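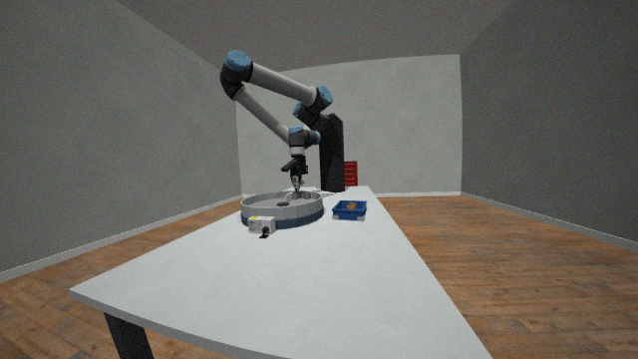 # Research Associate in Simulated Evaluation of Robot Manipulation

**Drormont Institute, Robot Learning Section**
**Fixed term, full time**
**Closing date: 5th December**

The Drormont Institute wishes to appoint a Research Associate to work on the use of simulation in testing robot control policies. The post is funded through the Arain project, which asks how far a result obtained in a simulated room can be relied upon as a guide to the result on a real arm at a real table.

## Background to the post

Testing a manipulation policy on hardware is slow. Each trial has to be set up by hand, supervised and reset, and two members of staff may place the same object in slightly different positions. The Section has therefore built a set of simulated tabletop tasks, known as Plosa, in which a policy trained elsewhere can be run many times from recorded starting positions. The tasks are mostly of the pick-and-place kind: an arm must reach into one container, take hold of an item and put it down in another.

In the first phase of Arain, policies were scored on 29 tasks in simulation and on matched tasks in the laboratory, giving 1362 paired trials. The order in which policies were ranked was largely the same in both settings. Individual success rates agreed less well. The largest differences came from tasks in which the gripper had to work close to the wall of a deep or curved container, where small errors in the modelled contact changed the outcome of the trial. Lighting and surface texture had a smaller effect than the team had expected, although one policy proved very sensitive to the colour of the table.

The second phase will look at these differences more closely. The person appointed will be expected to take a leading part in it.

## Main duties

The Research Associate will:

- design and run paired experiments in simulation and on hardware, and keep full records of both
- improve the contact and friction models used for containers and small objects in Plosa
- develop a measure of confidence to be reported alongside each simulated score
- maintain the scene files, including object meshes, camera placements and starting positions
- prepare results for publication and present them at project meetings
- give day-to-day guidance to doctoral students using the test suite

Some hardware trials run for a full working day, and the postholder will share in supervising them. Training in the safe use of the arms is given on arrival and must be completed before any work is carried out in the laboratory.

## Person specification

### Essential

- A doctorate in robotics, computer science, engineering or a related subject, or a thesis submitted by the date of appointment
- Sound programming skills in Python, and a working knowledge of C++
- Experience with at least one physics simulator
- A good grasp of experimental design and of the statistics needed to compare success rates
- The ability to write clearly for readers outside the immediate field

### Desirable

- Practical experience of operating a robot arm with a gripper
- Experience of training or testing policies learned from demonstration
- Familiarity with camera calibration or with rendering
- A record of releasing code or data in a form that others have been able to use

Applicants who meet the essential criteria but have worked only in simulation, or only on hardware, are encouraged to apply. The present team includes both.

## The team

The Section has eight members and is led by Dr Sinan Sezer, to whom the postholder will report. Dr Sombat Yensuk is responsible for the laboratory and for the matching of real scenes to simulated ones. Computing support is provided through Zavero, the Institute's shared cluster, on which the project holds a reserved allocation. Desk space is in the main building — the laboratory is on the ground floor, with step-free access throughout.

Requests for part-time or flexible working will be considered, provided that the hardware trials can be properly covered.

## How to apply

Applications should be made through the Institute's recruitment pages and should consist of:

- a curriculum vitae
- a covering letter addressing the essential criteria
- one paper, thesis chapter or technical report of which the applicant is the main author
- the names of two referees, who will be contacted only if the applicant is shortlisted

Shortlisted candidates will be invited to give a short talk on their own work, followed by a panel interview. They will also be sent, seven days beforehand, a small set of paired trial results, and will be asked at interview how they would go about explaining the differences between the two sets. No written answer is required.

Informal enquiries about the research may be addressed to Dr Sezer. Questions concerning the laboratory or adjustments to the interview arrangements should be sent to Dr Yensuk. Late applications will not be accepted.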